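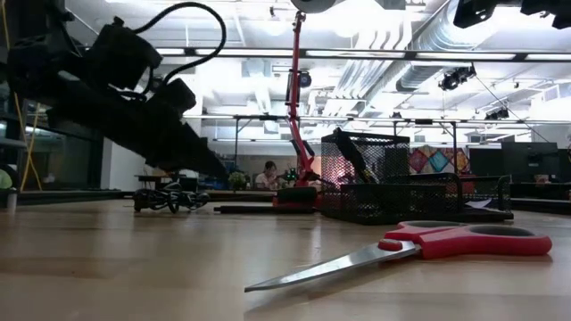
Search this unit Enter keywords Go

Week 6 handout: Reading a residential tenancy agreement

Bring this handout and the sample Prodton lease to the Wednesday tutorial. The lease is in the unit folder. Read clauses 1 to 10 before you come, and mark any term you could not explain to a friend.

1. What the agreement does

A residential tenancy agreement is a contract, but it sits underneath an Act. Where a clause and the Act conflict, the Act generally wins, even if both parties have signed. For this reason we read the two side by side. Students often treat the printed lease as the full list of rights and duties. Much of what governs the tenancy is never printed in it.

2. Fixed term and periodic

A fixed-term agreement has a start and an end. A periodic agreement rolls on, usually week to week or month to month, until someone gives proper notice. In most cases a fixed term that passes its end without notice becomes periodic on the same conditions. The Prodton lease deals with this at clause 4, and the drafting is poor. Rewrite it in plain English in no more than 70 words.

3. Condition reports

The condition report records the state of the premises at the start. It is the main evidence when the bond is disputed. Go room by room. Write "scratch on benchtop left of sink", never "kitchen okay". Note the marks on walls, the state of the flyscreens and whether each tap works. Keep your own signed copy.

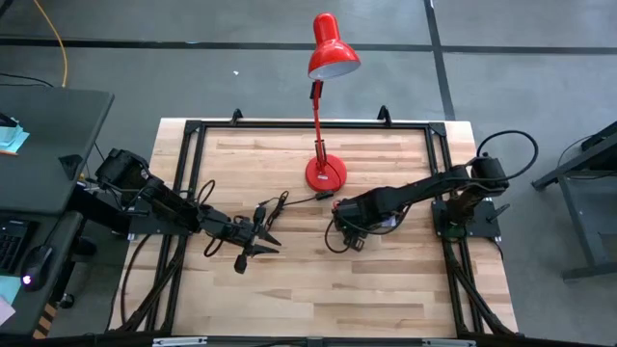 Skurnent wrote on the unit forum that the advice above assumes the tenant gets the report on time, and that in a share house the second or third person to move in may never see one at all. The point is a fair one. A person who joins an existing tenancy should ask for the original report and add dated notes of their own before paying any share of the bond.

4. Fair wear and tear

Fair wear and tear is deterioration from ordinary use. Faded curtains and carpet worn thin in a hallway will usually qualify. A burn mark from an iron will not. Age matters as well: a landlord cannot normally claim the full price of new carpet for carpet near the end of its life.

Problem: a tenant leaves a stain on old carpet in one bedroom. The agent, Eltura Property, claims $300 from the bond.
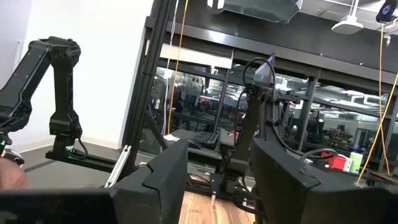 Assume the whole carpet was due for replacement within the year. Work out what the landlord has lost, and list the documents you would ask Eltura to produce. One page is enough.

5. Assessment

The short answer task is worth 40 marks and is due in March, in the last tutorial of the month. Cite the Act by section number.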